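Setting up Herkus on your own machine

Part 7: Your first scheduled build

By now you should have the Herkus runner installed and talking to your repo. If you skipped Part 6, go back and do it, I'll wait! I'm using the little Pumberg project again (the one Dardo Quiroga wrote for our meet-up in May), but any project that already builds from the command line will do.

1. Open a terminal in the project folder and type herkus init. You'll get a new file called herkus.conf.

2. Open that file in your favourite editor and find the line that starts with schedule. It's set to off. Change it to nightly.

3. Set the timeout to 2000. That's in seconds, and yes, it's generous, but my old laptop is a slowpoke and I got sick of builds being cancelled right near the end.

4. Save, then run herkus check. If it grumbles about line 41, you've probably used tabs. Swap them for spaces and run it again.

Note: the log keeps the last 40 builds and then starts dropping the oldest. Copy out anything you want to hang on to.

5. Type herkus run --now to start a build by hand, so you're not sitting up till midnight to see if the schedule works.

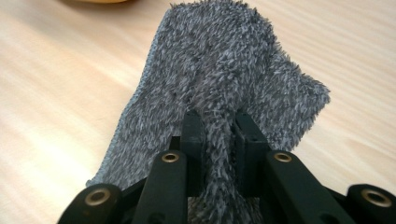 6. When the build finishes, look in the out folder. I name mine after the branch (Sabina Kratochvíl's idea, and I've stolen it for everything since), but the default name is fine too.

Caution: herkus clean empties the whole out folder and doesn't ask first. I've lost a release that way. Move your finished files somewhere else before you run it.

7. Commit herkus.conf with the rest of your code. Leave herkus.local out of it, as your password is in there in plain text.

Part 8 covers sending the results to a Boström server.

Last updated 25 June 2019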